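Brinura-dev list digest, volume 5, October
Subject: Re: [brinura-dev] Marker cube pose jumps when both grippers are low
From: Mirko Tedesco
To: brinura-dev

On the pose jumps, you wrote:

> We are seeing the left gripper teleport. Not drift, teleport. It will be
> tracking nicely at waist height and then between one frame and the next
> it turns over by a large angle and comes back again a few frames later.
> The right one does it as well, but less often. Our position estimate is
> hardly touched, it is nearly all rotation. We have recalibrated the head
> camera twice and printed the markers again. The replay in Lenine looks
> as if the operator has a wrist made of string.
>
> Questions for the list:
> 1. Is this the known flip, or something new?
> 2. Should we be smoothing before or after the two hands are merged?
> 3. Is there any point in keeping the sessions we already have?

Taking these in the order that suits me, which is 1, 3, 2.

It is the known flip. It is so well known that it has had a page on the wiki since before I joined, and the page says "TODO: explain". A flat square seen from far enough away has two poses that explain its four corners almost equally well. The solver hands back both, with a reprojection error for each, and our code takes the smaller. When the cube is close and tilted, the smaller is smaller by a mile. When the cube is face-on to the lens, the two numbers are as good as equal and you are choosing by the noise in the last decimal place. Recalibrating will not help. Reprinting will not help either, though I'm sure the new ones look very smart.

The cube is supposed to save us, and does, as long as more than one face is in view. Two faces at right angles can't both be flipped and still agree on where the cube is. The trouble is that the Brinura front end solves each face by itself and then averages. Averaging a right answer with a wrong one gives you a third answer that belongs to neither, and I suspect that is your string wrist.

I went through one of my own bathroom takes last night with this in mind, because the bathroom is where the view is steepest and I am forever looking straight down on things.

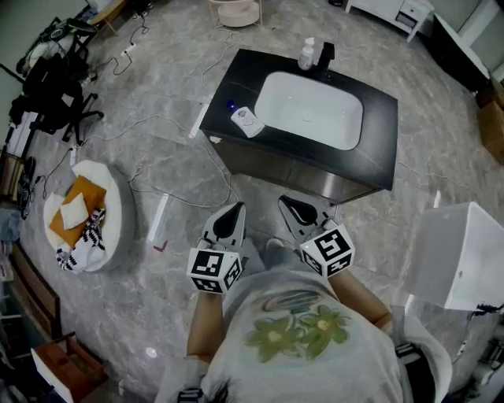
Brinura-dev, vol. 5, p. 131

The two hands are a decent illustration of the argument. The left cube has a marker on its front face and more on the side, so there is something for a joint solve to get its teeth into. The right one has its big square turned upwards, towards the camera, and that is the pose I would bet on for a flip. Same room, same light, same tile floor, and quite different geometry for the solver.

I ran that take through both the old path and the patched one. It is 2,382 frames long. The old path gave 131 frames where one hand or the other turned by more than any wrist of mine could manage between neighbouring frames. The patched path gave 5. I have looked at all 5 and they are motion blur, which is a different bug and I am not opening that box in this thread.

What the patch does, for those who don't want to read it:

It collects every visible corner from every visible face of a cube and solves once, for the cube. The face layout comes from the cube file, so if your cube file is wrong, you will now be wrong with great confidence. Please check it. Two of the stock files had a side face turned a quarter turn from how the sheet is actually folded, and the averaging had been hiding this for months.

If only one face is visible, it keeps both candidate poses alive and carries them forward. Each gets a score from how well it fits the motion so far, and the loser is dropped when a second face turns up or when the gap between the scores is large enough. The limit on how long it will dither is 100 frames, after which it picks one and writes a warning. I chose 100 because it was longer than anything in my data and I was tired.

It works backwards too. If the choice is settled late, the earlier frames are rewritten to match. This only applies offline. Anyone running live gets the forward half and must put up with a guess.

It does not use the other hand. People keep suggesting this and I understand why, but the two hands have no fixed relation to one another and any prior you put between them will be a prior about tidy people. It does not use the fingers either. Sarkar's branch tries to fit the finger outline against the background, and on a plain desk it is lovely. On my floor, which is grey with a marble pattern and a good many black cables wandering over it, the outline fitter found fingers wherever it liked.

Your question 3. Keep the sessions. Nothing is wrong with the pictures, only with what we wrote down about them. As long as you have the raw video and the head pose track, you can rerun the hand stage by itself:

brinura hands --redo --joint --keep-head session_dir

It leaves the old track beside the new one with .old on the end, so you can admire the difference. If you threw the raw video away to save disk space then I am sorry, and also please don't do that. The sessions that went through the Gromberg converter are a special case. It used to resample the timestamps to a tidy grid, and the motion score in the new code relies on real times. Rerun the converter with --raw-time first, or the tracker will think you move in little hops.

Your question 2, smoothing. After. Or better, not at all until somebody can tell me what it is for. I know there is a filter in the default chain. I put it there. At the time the flips looked like noise to me and I turned the filter up until they went away, at the cost of every quick movement the operator made. When we trained on that data the policy reached for things with the calm of someone carrying soup. It closed on a tap handle so late that it was mostly closing on air. We spent a fortnight tuning the planner before anyone thought to plot the raw track.

So the default in the patch is no filter on rotation and a very light one on position. If you want the old behaviour, set hand_smooth to legacy and don't tell me.

A few things I would like from people before this gets merged.

Somebody with a wider lens than mine should try it. The corner weights assume the distortion model is good out to the edges, and with hands held low they spend plenty of time near the edges. I have a feeling the weights ought to fall off out there, but a feeling is not a pull request.

Somebody should try it around metal. The vanity in my take has a brushed metal front, and when a cube comes close to it I would not be astonished to find a ghost marker in the reflection. The detector hasn't picked one up so far. A ghost would come out mirrored, so the decoder ought to throw it away, but "ought to" has let me down in this project before. The same goes for anyone with a proper mirror over the basin.

Somebody should look at the score threshold for dropping a candidate. It is set to a number that worked. I tried to derive it from the corner noise and got an answer four times bigger, which did not work. One of these is trying to tell us something about our noise model.

And whoever owns the Lenine viewer, could we please have the two candidates drawn at once, one faint and one solid? At present you can only see the winner, and debugging this by reading columns of quaternions is a poor way to spend an evening. Even a coloured tick on the timeline where the choice gets settled would do.

On the matter of operator instructions, I have seen the suggestion that we tell people to keep the cubes tilted. I'd rather we didn't. We tried a version of it last year with "keep your hands in view", and everyone began holding the grippers up in front of them like a pair of lit candles, whatever they were meant to be doing. It tracked perfectly and was useless. People reach the base of a cabinet by pointing at the base of a cabinet, and the software will have to cope.

One small request about the sessions themselves: write down which cube file you used. There is a field for it. It is blank in most of what I have been sent, and in one case it says "the good one".

The patch is on the branch joint-cube, against current main. It builds without warnings on my machine and with one on the build server, about an unused variable that I am fairly sure is used. Tests pass apart from test_single_face_static, which checks that a single motionless face gives a single answer straight away. It no longer does, by design, so the test wants rewriting and I will get to it once I have heard back on the threshold.

If you do rerun your sessions, could you send me the flip counts before and after, per hand? Left and right separately, please. I would like to know whether your right hand is better behaved than mine because of how you hold it or because of the cube.

Mirko

--
brinura-dev mailing list
To unsubscribe, send a message with the word "unsubscribe" in the subject line
Previous by thread: Marker cube pose jumps when both grippers are low
Next by thread: Re: Marker cube pose jumps when both grippers are low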